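Two arms, one operator - how do you demo the left and right hand together?
Forum: Teleop and Teaching

stokex_m
Posted 19/11/2020

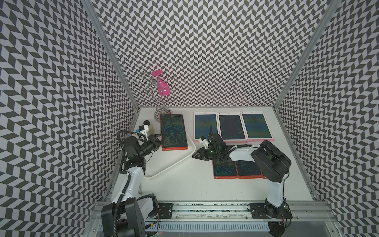
I've been teaching a two-arm setup by remote control for a few weeks now and my demos are still a mess. The task sounds easy, pick up a writing tablet and set it down in the white tray, but every time I focus on one hand the other one drifts. I've got 55 episodes saved and I'd keep maybe 10 of them. The pink tablets along the back are the worst, they sit side by side and I can't get a finger in between without nudging the neighbor. Wrist cameras on both arms, if that matters. Do you folks move both arms at once, or park one?

rao_bench
Park one! I did 200 demos of a sorting job with the idle arm held still off to the side and the policy came out so much calmer. When I let it float, the robot learned to float too.

Clilelance
Gonna disagree with rao. If you always park it, you never get a handoff out of it. I'd slow way down and move both, even if the first evening is painful. Mine was painful.

rao_bench
Sure, but there's no handoff in what he described? It's one tablet and one tray.

Norbert H.
How far apart are your start positions from one episode to the next? I used to shuffle everything on the table between takes and then wonder why nothing got learned. Now I change one object, do a batch, change the next one. Also your colors are doing you a favor - teach the orange ones first and leave pink for later.

stokex_m
I shuffle everything, so... guilty. Murali Shenoy at our place told me the same thing and I ignored him, oops.

umstead77
Don't throw out all 45 bad ones before you watch them again. A fumble where you recover is good data, I keep those. The ones to dump are where you sat there thinking for ten seconds.

Clilelance
Hmm, I dump fumbles too. Had a gripper that learned to miss first and then grab, every single time.

stokex_m
Ha, ok. Going to try rao's way with the orange ones tonight and post the numbers.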